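Fornness Neighbors - September news

Clearing out my mother's sewing room

I promised in the last newsletter that I'd write up how the sewing room went, and a few of you have been asking at the Achari Street coffee mornings, so here goes. It took me 20 evenings. I had told my sister two!

Mom sewed for 40 years and never threw out a scrap. Zippers cut off old skirts, shoulder pads from the eighties, buttons in jam jars, buttons in film cans, buttons in a cookie tin that I opened hoping for cookies. The patterns were the hard part. She wrote on the envelopes, you see - who the dress was for, what she changed, whether the person liked it. I read every one of them and that's where most of my evenings went. One just says "too tight, told her so."

What finally got me moving was giving up on sorting by what things were. I'd been trying to keep all the thread together and all the lace together, and every time I found another drawer I had to start over. So I switched to sorting by where things were going. Church rummage sale, my niece, me, trash. If I couldn't decide in the time it took to walk across the room, it went on the windowsill and I looked at it again the next night (the windowsill got pretty crowded, I'll admit).

The good shears went to my niece, who is making a coat and is braver than I ever was. The machine is a Pernon, heavy as a stove, and it's staying with me even though I mostly hem curtains. Fabric under a yard went to the quilting group. They took all of it, even the brown plaid.

For anyone with a room like this waiting for them, I'd say get your containers before you touch a single drawer. Cardboard boxes sagged on me by the third night. Open bins you can see straight down into are so much easier, and a few scratches and stains don't matter a bit for this kind of job.
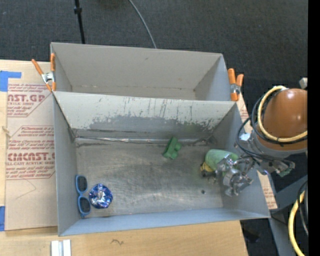
Jocelyn Charbonneau wrote back after my first note to say that she did her father's workshop the same way and wished she had taken more time over it, and that a windowsill pile is nothing to be ashamed of. She still has a coffee can of his odd screws by the back door and has no plans to move it. Thank you, Jocelyn, I needed that.

I still have two drawers left, both of them ribbon. If you can use any for the Funallow fair booths, call me or just knock. There's a lot of yellow. The jam jars are free too, washed and with lids, on the bench by my side gate.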